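Home Data Guides Changelog Contact

Norker Used Desktop Parts Table: README

March 20, 2020 | by the Norker data desk
3 comments | 66 shares

Norker is a table of used desktop computer parts offered for sale by small repair and resale shops. It covers hard drives, processors, memory, power supplies, graphics cards and cases. Each row is one listing at one shop, with the asking price and what the shop said about the part's condition.

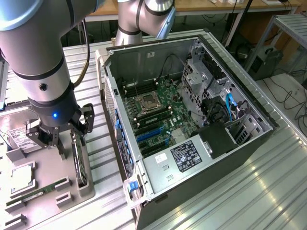
Hard drive, CPU and RAM module in a gray parts tray.
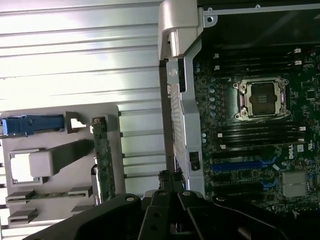

What is in the download

The archive has a data folder and a docs folder. The data folder holds these files:

- listings.csv, the main table, with some 3,000 rows
- shops.csv, one row per shop, 74 in all
- part_types.csv, the short codes used in the type column and what they stand for

All files are UTF-8, comma separated, with a header row. Text fields that contain a comma are in double quotes. Empty cells mean the value was missing from the listing. We do not use zero or "n/a" for missing values.

Columns in listings.csv

- listing_id: a whole number, unique within the file
- shop_id: matches the same column in shops.csv
- type: short code, see part_types.csv
- maker: the maker's name as the shop gave it, with obvious spelling slips fixed
- model: the model name or number, not cleaned
- capacity: for drives and memory only, in gigabytes
- condition: one of new_open_box, tested, untested, for_parts
- price: asking price in US dollars, before tax and shipping
- warranty_days: blank if the shop said nothing, 0 if it said "no returns"
- notes: free text from the listing, shortened where it ran long

The maker column was cleaned by hand. The model column was left alone, so the same part can show up under two or more names. If you plan to group by model, set aside time for this. Laptop memory is coded separately from desktop memory, and a few shops mix them up. Rows where we could tell were moved to the right code.

Where the listings came from

Shops sent us their stock lists. Most came as spreadsheets. The rest were price sheets made for the counter, which we typed in. Lists from shops that use the Gasby stock program were read with the script in docs/gasby_import.txt. Gasby writes prices without a decimal point, so 4500 is 45 dollars. The script corrects for this, but check it if you import newer lists yourself.

Shops in the Cordeiro group share one price book. Their rows look like copies of each other and in a sense they are. We kept them because each shop did have the part in stock. To count each of these listings once, filter on the group column in shops.csv and keep one shop.

Condition codes

Shops do not agree on what "tested" means. For some, a tested hard drive has been through a full surface scan. For others it spun up and showed its correct size. We did not try to sort this out row by row. The shops.csv file has a column called test_note, which holds what the shop told us about its own practice. It is blank for shops that did not answer.

"For parts" is used for anything sold as broken, and also for bare cases missing a panel or drive bracket.

Known problems

- Power supplies from the Beline shops are priced per box of four. The price column has been divided by four, and the notes field says so.
- Processor listings often leave out whether a cooler is included. Where the notes field says nothing, do not assume either way.
- Memory sold in pairs is one row with the total capacity. Look for "pair" or "kit" in the notes.
- A few graphics card prices look far too high. They were checked with the shops and are right as of the date they were sent.
- Asking prices are not sale prices. We have no record of what anything sold for.

What changed in this version

The for_parts code is new. It used to be folded into untested. Listing numbers were kept the same, so old joins should still work. Shops that closed after sending a list are still in shops.csv, with the word closed in the status column.

The next version is planned for June and will add monitors if enough shops send them.

Use and credit

You may copy and change the files for any purpose. Please name the Norker table and give the version number found in docs/version.txt. Street addresses and phone numbers were removed before release. If you find one in the notes field, send us the listing_id through the contact page and we will take it out.

Previous Next Back to top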